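Der letzte Bus nach Skallivdale

Halb fünf. Noch dunkel. Der Bus nach Skallivdale steht schon da, Motor läuft, Tür zu. Ich klopfe. Nichts. Klopfe nochmal. Der Fahrer schaut auf die Uhr, dann auf mich, dann macht er auf.

Zwei Koffer, mehr nicht. Einer mit Kleidern, einer mit Mutters Briefen. Den zweiten nehme ich auf den Schoß. Der Griff ist lose, war er immer schon.

Pirkovham zieht vorbei. Bäckerei, Zollhaus, die Brücke mit der Jahreszahl im Stein, 1833. Als Kind hab ich die Zahl mit dem Finger nachgefahren, jedesmal, und jedesmal hat Mutter gesagt, komm jetzt, wir verpassen ihn noch. Wir haben ihn nie verpasst. Heute fast.

Sie wollte zurück. Das stand in jedem Brief. Im Frühjahr, wenn der Pass frei ist. Im Herbst, wenn das Geld reicht. Dann kam der Winter und sie schrieb vom Schnee in Sindgate, von den Nachbarn, vom Ofen der nicht zieht. 800 Kronen hatte sie beiseite gelegt. Die lagen im Umschlag ganz unten, mit einem Gummi drum, und das Gummi ist zerfallen als ich es angefasst hab.

Serpentinen. Mir wird schlecht, ich schaue nach vorn, immer nach vorn. Der Fahrer raucht aus dem Fenster. Kalt.
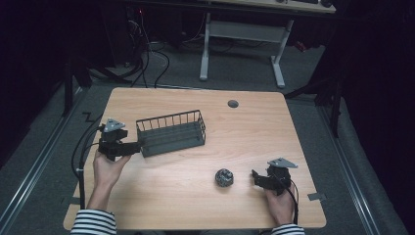
Du kommst zu spät, das Haus ist verkauft, sagt die Stimme am Telefon, kurz bevor der Empfang weg ist. Seit Dezember schon. Hat dir das keiner geschrieben? Die Möbel sind noch drin, aber wer weiß wie lange, fahr lieber gleich wieder heim.

Ich sage, ich fahre nicht heim. Ich sage, ich bin ja schon unterwegs. Rauschen. Dann gar nichts mehr.

Verkauft. An wen denn. Da oben wohnt doch kein Mensch mehr, acht Häuser, die Kirche, das Gasthaus Kaushik mit den grünen Läden. Mutter hat da bedient, bevor sie weg ist. In einem Brief steht, wie sie nachts die Gläser poliert hat und durchs Küchenfenster das Licht vom eigenen Haus sehen konnte. Hat sie es brennen lassen, extra? Steht nicht drin.

Oben auf dem Pass wird es hell. Grau erst, dann gelb, dann sieht man runter ins Tal. Der Fluss, die Dächer. Ich zähle nicht nach. Ich such nur das eine, das letzte vor dem Wald, und da steht es, und aus dem Kamin kommt Rauch.

Der Bus hält an der Kirche. Endstation, ruft der Fahrer, obwohl ausser mir niemand sitzt. Ich steige aus, den Koffer mit den Briefen unterm Arm. Der andere bleibt drin, merke ich erst als die Türen zugehen. Egal. Den Weg rauf, Schotter, Pfützen mit Eis drauf. Die Bank am Brunnen ist neu gestrichen. Das Gasthaus hat noch zu.

Am Gartentor bleib ich stehn. Drinnen geht jemand durch die Küche, stellt was auf den Herd, kommt ans Fenster. Eine Frau, jünger als ich. Sie wischt mit dem Ärmel die Scheibe frei und schaut raus.

Ich heb den Koffer hoch, damit sie ihn sieht. Weis nicht warum. Sie macht die Tür auf.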